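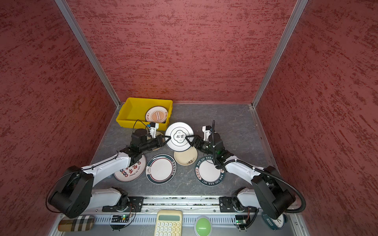
Cell 4, plate task, both grippers on the held plate.

Teleoperation Cell Inspection - Two-Arm Dish Handling
Site: Astent demo floor
Task set: Pillay plates-to-bin, remote control demonstrations
Inspected 30 Oct 2025

Ratings are OK, FIX or OPEN. OPEN means I was told it was fine and was not shown anything that proves it.

1. Enclosure and frame

1.1 Side and back walls fixed to frame: OK. Pushed on all of them by hand.
1.2 Frame posts and floor trim tight: OK.
1.3 Front side guarded or marked: FIX. The operator guide calls the cell "enclosed." It has a back and two sides. Either change the word or put a line on the floor where people have to stop.

2. Arms and rail

2.1 Both mounting brackets tight on rail: OK. Torque marks line up.
2.2 Arms can't hit each other at full reach: OPEN. They can. Lifting one plate from both edges puts the two wrists close together, so the software limit is the only thing keeping them apart. The Ultetti manual says the limit is "always active." I asked to see it trip and was told the test script was being rewritten.
2.3 Cable slack at wrists and shoulders: FIX. The conduit on the right arm swings out wide before it comes down by the shoulder. Clip it. The thin cable on the left arm is OK for now.
2.4 Wrist cameras secure: OK. Wire above the left one should be tied lower.

3. Wiring at the near edge

3.1 Boards mounted and powered: OK, green lights on both.
3.2 Boards covered: FIX. Bare boards on the side where people lean in to reset plates. This was written up in September and closed with the comment "low risk." Reopened.
3.3 Loose articles clear of the rail: FIX. Pouch, calculator and clock along the near edge. If they belong to another task set, they need a shelf. If they are there to make the training data look more like real life, as I have heard, then put that in the task sheet and I will inspect them as equipment.

4. Stop and hand control

4.1 Stop button within reach of operator: OK. Reached it seated and standing.
4.2 Stop works with a plate in the air: OPEN. The arms stopped, and the plate stayed up. One try, one plate. I want it repeated with power cut as well, since a stop that keeps the grip and a stop that loses it are different hazards.
4.3 Arms hold still if the remote link drops: OPEN. Zutard log shows 83 link tests, all marked pass. No times or initials on any of them - I don't count that as a record.
4.4 Operator hands off controls before anyone reaches in: FIX. Rule is posted. I watched it skipped between runs.

5. Dishes and bin

5.1 Dishes free of chips: OK today. Check each one again after any drop.
5.2 Grip force set for plates: OK at 80 percent of the allowed value. The guide permits 95, and I see no need for it.
5.3 Bin stays put when a plate is set in: FIX. Add a stop behind it.

Comments

The project notes say that after enough demonstrations the arms will do this job with no one at the controls. Maybe so. Nothing on this sheet covers that, and a pass here should not be quoted as if it did.

Result: remote control runs may continue with one operator and one spotter. No unattended runs until 2.2, 4.2 and 4.3 are closed with signed records.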